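Quiénes somos

Kallio es un taller de recogida de datos para robótica. Grabamos demostraciones: una persona maneja uno o dos brazos, hace una tarea concreta y de esa tarea queda un registro completo, con las imágenes de las cámaras, la posición de cada articulación y la apertura de cada pinza. Con esos registros, nuestros clientes entrenan los modelos que después mueven sus propios robots. Nosotros no vendemos robots ni modelos. Entregamos ejemplos.

La empresa la fundaron Milagros Cabello y Tamara Yurchenko. Milagros venía del mantenimiento de líneas de envasado y Tamara había trabajado en visión artificial. Las dos habían coincidido en Dromstead, un proyecto de clasificación de piezas que se quedó sin datos antes que sin dinero. El modelo funcionaba con las piezas con las que se había entrenado y fallaba con casi todo lo demás. Se intentó arreglar por programación durante meses. Cuando el proyecto cerró, Milagros propuso montar un taller dedicado solo a la parte que había faltado.

Empezamos con una mesa y un puesto de trabajo en un local de la calle de atrás del actual. Hoy somos 14 personas, entre operadores, revisores y mantenimiento, y trabajamos en dos turnos.

Qué hacemos

La mayor parte de los encargos son tareas cortas con objetos corrientes: sacar una herramienta de un recipiente, dejarla en otro sitio, abrir una tapa, colgar algo, pasar un objeto de una mano a otra. Son cosas que una persona hace sin pensar y que un brazo con dos dedos tiene que aprender caso por caso. Cada demostración completa la llamamos episodio. Un episodio empieza con los brazos en reposo y termina cuando la tarea está hecha o cuando el operador la da por perdida.

El encargo llega casi siempre como una frase. «Coger el destornillador de la bandeja», por ejemplo. Antes de grabar nada, esa frase se convierte en una hoja de tarea. En la hoja se escribe qué objetos entran, dónde puede estar cada uno, qué brazo actúa, qué se considera terminado y qué se considera fallo. También se escribe lo que tiene que variar de un episodio a otro. Si el objeto sale siempre en la misma posición, el modelo aprende la posición y no el objeto, así que el operador cambia el ángulo, lo acerca a una pared del recipiente, le da la vuelta o mueve el recipiente entero.

Nuestra biblioteca general, que llamamos Linside, tiene 407 tareas descritas de esta manera. Las hojas se revisan cuando un operador encuentra un caso que no estaba previsto, cosa que pasa todas las semanas. Las tareas que un cliente encarga en exclusiva no entran en Linside y se guardan aparte.

Cómo trabajamos

Los puestos de dos brazos se preparan al principio del turno. Se limpian las pinzas, se comprueba que las cámaras estén enfocadas y se mueve cada brazo por todo su recorrido antes de poner un objeto delante. Después se graba un episodio de prueba que no se entrega. Tamara lo mira en el monitor, vista por vista, y si alguna cámara se ha movido desde el turno anterior se vuelve a calibrar. Solo entonces empieza la serie.

Cada serie se graba con varias vistas a la vez. Las cámaras de muñeca van con la pinza y enseñan lo que hay entre los dedos. La cámara fija enseña los dos brazos y su relación con el recipiente. Un modelo que solo ve desde arriba suele llegar bien hasta el objeto y cerrar mal los dedos; con las vistas de muñeca ese último tramo mejora bastante.

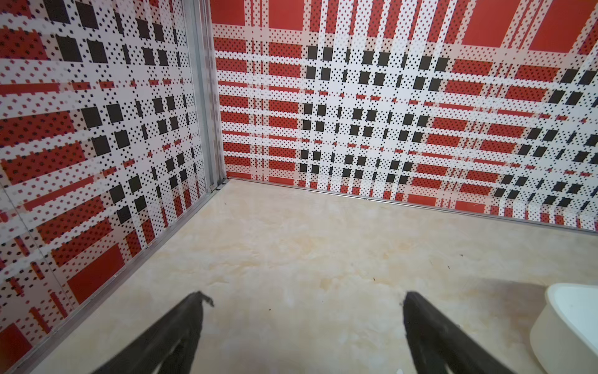
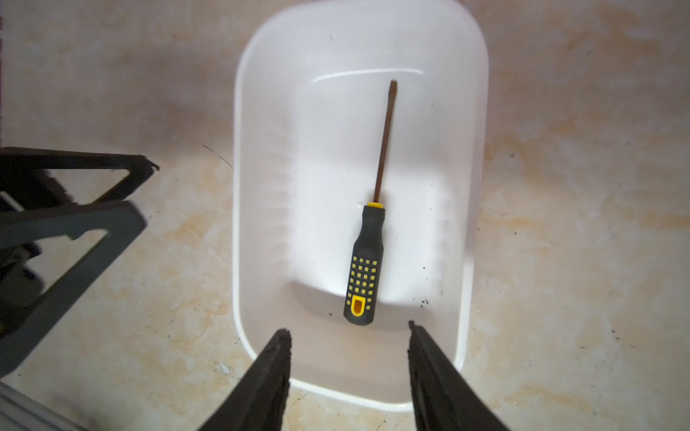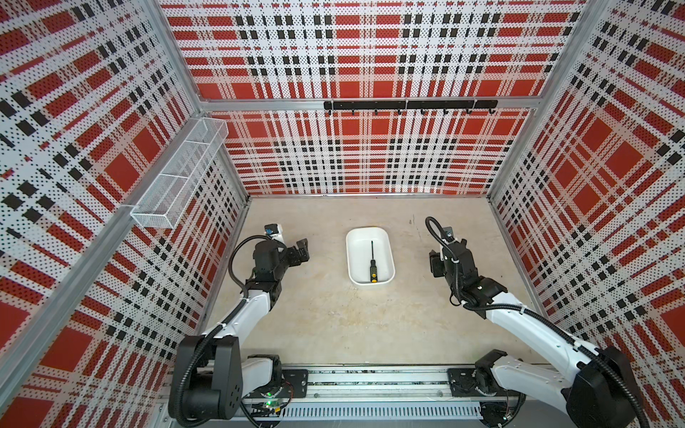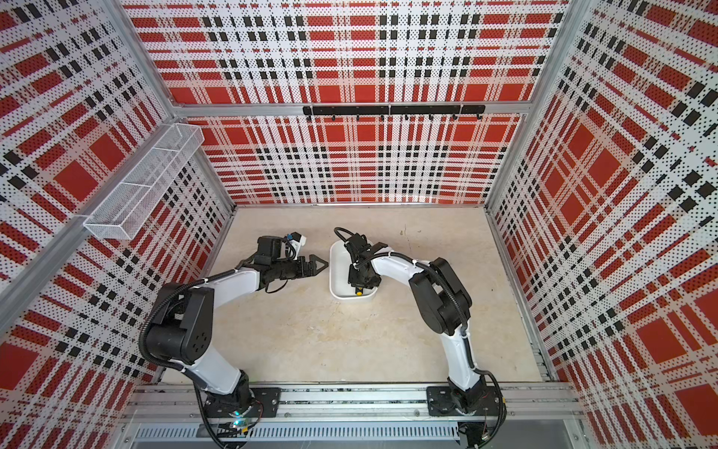

El operador no trabaja con prisa. Le pedimos movimientos continuos, sin paradas largas y sin correcciones inútiles, pero si falla un agarre puede intentarlo otra vez dentro del mismo episodio. Esos segundos intentos se etiquetan y se conservan. Al principio los borrábamos, hasta que un cliente nos preguntó por qué su robot se quedaba quieto después del primer error. No había visto a nadie recuperarse de uno. Desde entonces forman parte de la entrega, y en la hoja de tarea se indica qué proporción quiere el cliente.

Los operadores descansan cada hora y cambian de tarea a mitad de turno. Llevar dos brazos cansa, sobre todo los hombros, y con el cansancio los movimientos se vuelven bruscos. También interesa que una misma tarea la graben varias personas. Cada una tiene su manera de acercarse al objeto, y un conjunto grabado por una sola mano se nota enseguida al revisarlo.

Revisión

Ningún episodio se entrega sin que lo haya visto alguien distinto de quien lo grabó. El revisor comprueba que las vistas estén sincronizadas, que el principio y el final estén bien cortados y que la descripción escrita corresponda a lo que hacen los brazos. Si la hoja dice «con el brazo derecho» y se ha usado el izquierdo, el episodio se corrige en el texto o se descarta, según lo acordado.

Hay 3 motivos de descarte sin discusión: una cámara que pierde imágenes, una persona que entra en el campo de visión y un golpe que desplaza el puesto. Lo demás se decide caso por caso. Las dudas se apuntan en una lista común y se resuelven a las nueve de la mañana, antes de arrancar. Milagros lleva esa lista desde el primer día y guarda también las decisiones antiguas, porque los mismos casos vuelven al cabo de los meses con otro objeto.

El programa con el que revisamos se llama Nillimness. Lo escribimos nosotros y hace pocas cosas: reproduce todas las vistas a la vez, dibuja la curva de apertura de las pinzas debajo y permite cortar y etiquetar con el teclado. No tiene detección automática de fallos. La probamos en una versión anterior y los revisores acababan fiándose demasiado de ella.

Nuestro encargo más grande hasta ahora fue de 3530 episodios, todos de herramientas de mano en recipientes abiertos. Nos obligó a cambiar la forma de nombrar los archivos y a contratar a dos revisores más. También aprendimos a pedir los objetos con tiempo: a media serie se rompió una pieza, el modelo ya no se vendía y hubo que volver a hablar con el cliente sobre lo que podía sustituirse y lo que no.

Qué entregamos

La entrega habitual incluye las imágenes de todas las cámaras, los datos de los brazos, la hoja de tarea, las etiquetas y un informe de descartes. El informe dice cuántos episodios se han retirado y por qué. Algunos clientes nos piden que les enviemos también los descartados, y lo hacemos si se acuerda antes de empezar.

Los datos grabados por encargo son del cliente. No los reutilizamos ni los mezclamos con los de otros, y se borran de nuestros discos cuando el cliente confirma que los ha recibido bien. Las grabaciones de Linside son nuestras y se licencian por separado, enteras o por grupos de tareas.

No grabamos en domicilios ni con personas en la imagen. Tampoco aceptamos tareas con cuchillas descubiertas, líquidos calientes o productos químicos. Para esas cosas hay talleres mejor preparados y podemos indicar alguno.

El equipo

Milagros Cabello dirige la operación y se ocupa de los puestos: montaje, averías, recambios y turnos. Es la persona con la que hablará si quiere saber si una tarea puede hacerse con nuestras pinzas.

Tamara Yurchenko se encarga de cámaras, calibración y formato de los datos. Conviene hablar con ella pronto si su equipo ya tiene un formato propio, porque adaptarlo al final cuesta más que grabar directamente en él.

Los operadores pasan tres semanas de formación antes de grabar episodios que se entreguen. No pedimos estudios de robótica. Entre los que llevan más tiempo hay una costurera, un montador de muebles y una persona que venía de un laboratorio dental. En septiembre abrimos plazas nuevas y quien quiera puede venir a probar los mandos una tarde.

Visitas y contacto

Se puede visitar el taller con cita previa. La visita dura una hora e incluye ver una serie en marcha y revisar después algunos episodios en Nillimness. Si trae un objeto propio, avísenos de su tamaño y su peso para tener un puesto libre.

Para pedir presupuesto necesitamos la tarea en una frase, los objetos, la cantidad de episodios y el formato de entrega. Con eso preparamos una primera hoja de tarea y una serie corta de muestra. La muestra se paga aparte y se descuenta si el encargo sigue adelante. Atendemos el teléfono de nueve a dos; por la tarde es más fácil encontrarnos por correo.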